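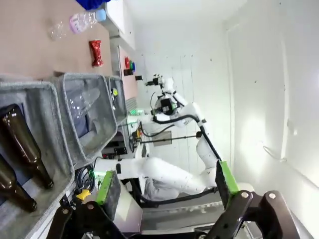 Sorting Cell Equipment Plan: Gallery and Purchasing Notes

Print this page | E-mail this page
14 shares | 5 comments

Thu 13 November

Skerkedix is planning the purchase of a second sorting cell for mixed packaging. The page collects what we need to buy, what we can reuse, and what each line item is supposed to do. The first cell is the reference for most of it. The picture at the top of the page goes with the notes on grippers, bins and tables, which are grouped by subject so that people can find the part that touches their own budget.

Prices are left out on purpose. Quotes from Dramimero and Muvidham are in the purchasing folder and are still being compared. Where a quantity matters it is given in the text.

Gripper and fingers

Two black fingers, spread wide, each with a bright green pad and a dark gray gripping surface. Pads are a consumable and should be budgeted as one, on a separate line from the gripper.

The wide opening is the figure to check first on any quote. A gripper that handles wrappers well can still be too narrow for a bottle held across its body, and the suppliers do not state opening width the same way. Muvidham gives the distance between bare fingers. Dramimero gives it with pads fitted. Ask for both values in writing and compare the padded one.

Pad replacement is planned by cycle count. We will inspect every 1,000 picks and replace on condition. Spare pads are to be ordered with the gripper, in the same shipment, as small orders placed later carry their own freight charge. Fasteners and finger links are quoted separately by both suppliers. Request the exploded parts list before the order is signed, and check that each part on it can be bought singly.

Bins

Three gray felt-lined bins in a row: brown glass in the nearest, a clear plastic bottle in the middle one, a small yellow-and-black object near the rim of the farthest.

The lining is a specified item. Unlined bins are cheaper and we considered them, but glass is one of the sorted classes and the second cell will sit closer to the offices. Noise was the deciding point. Order liners as loose sheets where the supplier allows it, so that a worn liner can be changed without replacing the bin.

Three classes is the minimum layout. The second cell should have floor space for 5 bins, with three bought now. Brackets for the other positions are inexpensive and should go in at installation. Drilling the table later means stopping the cell, clearing it and checking the calibration again.

Bin capacity needs care in the plan. Brown bottles lie flat and take up most of the floor of a bin, so a small number of them will bring the pick cycle to a stop. Either the bins get deeper or somebody empties them more often. Deeper bins cost more once. More frequent emptying costs labor every shift and should be shown in the operating budget if that option is chosen.

Test items

Crumpled red wrapper, plastic bottle with a pale blue cap and a pink-and-purple label, and a crushed clear bottle that nearly disappears against the beige tabletop.

Acceptance testing will use a fixed set of 120 items, stored in a labeled crate and used for both suppliers. The set must include:

— crushed clear plastic, because it is the hardest class to see
— clear plastic with its cap and label still on
— dark glass
— crumpled wrappers in strong colors

A demonstration with clean, upright, uncrushed bottles is of no use for a purchasing decision. Both suppliers have been told this. Dramimero has agreed to run our set at its own site. Muvidham has asked for a list and will confirm.

Score picks and placements separately. An item lifted and then dropped outside the bin is a successful pick and a failed placement, and the two faults have different remedies. Combined scores hide this, and the quotes as received use combined scores.

Table surface

Beige tabletop, with loose items lying on it to be sorted and a clear crushed bottle among them.

Surface color is a low-cost item with an effect on detection, and it should be settled before cameras are selected. We recommend buying sample panels in three finishes and testing each with the clear plastic portion of the item set. A darker matte finish is the first candidate. If the finish alone brings detection up to target, the additional lighting can come off the list.

Tables for the second cell should be ordered at the same height as the existing ones. Mixed heights would need a separate set of taught positions, and those hours do not appear in either quote. Include leveling feet.

Arms

White arm at the back with a black gripper assembly, a camera mount pointing toward the table, and a black cable looped along its length.

Cable routing should be priced as part of each arm. A cable that runs outside the links is simple to replace and simple to inspect, and it needs slack at every joint. Cables fail before arms do. Plan on one spare set per arm, with connectors fitted at the factory. Field-fitted connectors were the main cause of downtime on the first cell in August.

The camera mount needs to be named in the order. Muvidham supplies a mount and leaves the camera to the buyer. Dramimero supplies both, under one warranty. The second arrangement costs more and puts one supplier in charge of the full path from camera to gripper. Maintenance has asked for it, and the plan assumes it for now.

Check the working envelope against the real table layout, with bins included. Reach figures in the brochures are given to the wrist. Add the gripper and subtract the clearance needed above the rim of a bin, then see whether the farthest bin can still be reached at full opening. If it can't, the bins move in or the arm gets longer, and the longer arm has a lead time of almost 14 weeks.

Electronics and cabling

Electronic components with yellow and green parts near the base of the arm, bundled black cables beside the bins, and a device with a green light near the middle bin.

An enclosure is to be included for the second cell. Wrappers and bottles carry residue, and components mounted at table level will collect some of it over time. Specify a closed cabinet with a clear window so that status lights can be read without opening the door. Cable trays go under the table. Clips and ties are a small cost, and they belong on the installation quote so that the installer does the work before handover.

Label both ends of every cable. The labeling scheme is in the Từ project folder, along with the drawing numbers. Use it as written. A second scheme would have to be maintained next to the first.

Room

White wall close beside the cell, brightly lit, with a panel seam running along it and a ledge projecting over the tables.

Lighting should be measured at table level, at the times of day the cell will run. A bright wall near the work surface throws light back onto clear plastic, and this can help or hurt depending on the angle. Paint is cheap compared with a camera upgrade. Get readings first.

Any shelf or ledge within arm height goes on the layout drawing with its dimensions. Both suppliers work from the drawing and will not allow for anything missing from it.

Order of purchase

1. Sample table panels and liner sheets.
2. Acceptance tests with the fixed item set, both suppliers.
3. Arms, grippers and camera mounts, one supplier.
4. Tables, bins, brackets for later bin positions.
5. Enclosure, trays, spare cable sets, spare pads.

Steps 1 and 2 can be paid for from the current budget. Step 3 needs approval, and the longest lead time starts on the day that order is placed — a late approval moves the whole installation by the same amount.

Open items: padded opening width from Muvidham, warranty terms for the Dramimero camera, freight for the tables. Updated figures will be added to the purchasing folder as they arrive.

Print this page | E-mail this page
5 comments | Share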